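Chapter 7

Planning and Paying for Mobile Manipulation Equipment

After reading this chapter you should be able to separate the purchase price of a mobile manipulator from its full cost of ownership, prepare a site survey that a supplier can quote against, set up a budget with a sensible reserve, and decide between buying, leasing and a paid trial.

Key terms: acceptance test, end effector, payload, site survey, spares holding, threshold, total cost of ownership

7.1 The quote is the smallest document

In April the facilities department at Nandthorpe, a residential training center with 200 rooms, asked three suppliers to quote for a mobile robot with a single arm and a two-finger gripper. The robot was to pick up items left on floors and carry them to a collection point before the cleaning staff arrived. The quotes from Fultov, Willberg and Ogola each ran to a few pages. The planning file that Theophilus Nartey, the equipment planner, had to build before he could compare them filled a binder.

Most of that binder dealt with matters the suppliers had left out. Fultov priced the base, the arm and the gripper, and listed the charging station as an option. Willberg included the charging station and two days of staff training, but charged for software updates after the first year. Ogola offered a lease that covered repairs, with a limit on operating hours. None of the three totals could be set beside the others until each had been rebuilt on the same lines.

This is the usual state of affairs. A supplier quotes for what it sells. The buyer pays for that, and also for power outlets, network coverage, changes to the building, staff time, spare parts and the weeks in which the old way of working continues alongside the new one.

7.2 Start with the floor

A first-time buyer tends to begin with the arm: its reach, its payload, the opening width of its gripper. These figures matter, but the building often decides the purchase before they are considered. A mobile robot must reach the work, and the work at Nandthorpe was spread over hallways, bedrooms and bathrooms finished at different times in different materials.

The site survey should record every surface the robot will cross or pick from. Note the material, whether the finish is matte or polished, and any pattern strong enough to make a small object hard to pick out. Measure each threshold strip for height and width. Look at grout lines, loose edges and gaps where dirt collects. Record the clear width of each door and the space left beside fixed items such as cabinets and bathtubs.
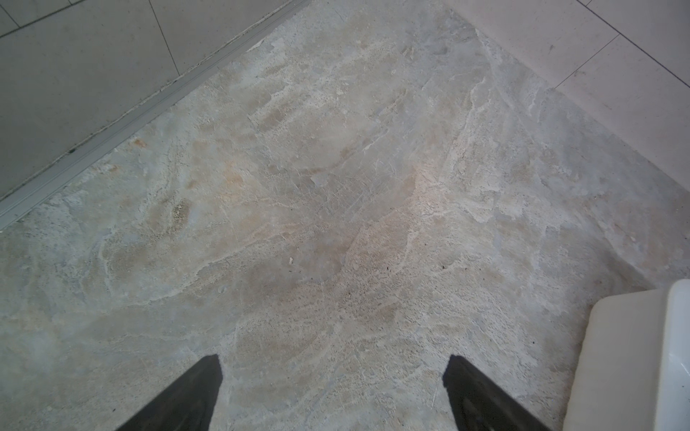 Surveys of this kind take longer than managers expect, and the hours belong in the budget. Nartey allowed 10 working days for his and used all of them. He graded each room as ready, ready after minor work, or unsuitable. The third grade is worth having – a room that is left out of the plan costs nothing, while a room that is included by mistake will be paid for in rescues and complaints.

Send the finished survey to every supplier and ask for a written reply. A supplier that accepts the survey has accepted the floors in it, and the acceptance test can then be held on those floors instead of in a showroom.

7.3 Building the budget

Divide the budget into one-time costs and yearly costs. One-time costs include the equipment, delivery, installation, building work, training and the acceptance test. Yearly costs include service, software, insurance, energy and wear parts. Gripper finger pads are a wear part. At Nandthorpe a replacement set was priced at $700, and the first draft of the budget had no line for it.

Keep the reserve on a line of its own, and state who may release it. If it is spread through the other lines, it will be spent without anyone deciding to spend it.

Staff time should appear even when no money changes hands. Someone will charge, clean and restart the robot, and those hours come out of another job. Section 7.4 sets out a worksheet for estimating them, using the Nandthorpe room grades as its starting data.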